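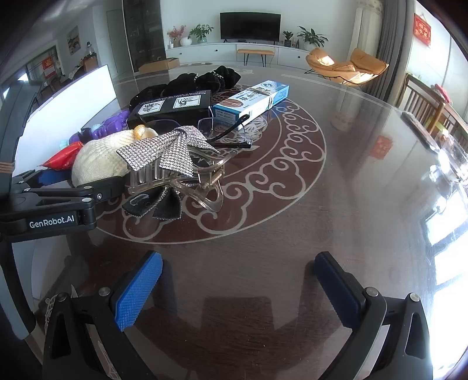 News > Press releases > Vehicle safety

Zodell recalls 756 Lūse electric hatchbacks over brake light software

Stismont, February 9, 2022 – Zodell is recalling 756 Lūse cars after two reports of brake lights staying off under regenerative braking. No injuries reported. Fault traced to version 2 of the Skemau driver assist software. Fix goes out over the air in March – no garage visit needed for most owners. Cars without a data conection should be booked in with a dealer, free of charge. Owners will get a letter. Until then, use the brake pedal when slowing in trafic.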